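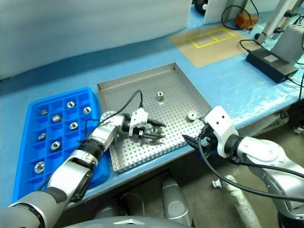 Community Orchard at Nogueira Lane: progress report to the Numico Fund

We're very pleased to be writing to you with good news this time, after what was (as you'll remember from our last letter) rather a soggy and frustrating spring.

The big planting is finished. All 300 whips are in along the northern boundary, mostly hawthorn and hazel with a little dog rose, and the fruit trees on the slope have come through their first summer better than we dared hope. We lost 3 of the plums, which were in the wet corner by the gate, and we'll put willow there instead and have done with it.

Your grant has gone a long way. We have spent £1278 so far, nearly all of it on stakes, guards and the water butts from Garex, which arrived later than promised but are good solid things. A further £300 is set aside for the path – the neighbours at Cunum Court have asked whether it could be made wide enough for a pushchair, and we think it can.

The pruning mornings have been lovely. People stay on for tea and ask about their own apple trees at home, and we've started lending out the loppers.

Still to do before December: mulching, the second bench, and a proper sign. We'll write again once the path is down, and you'd be most welcome to come and walk it with us.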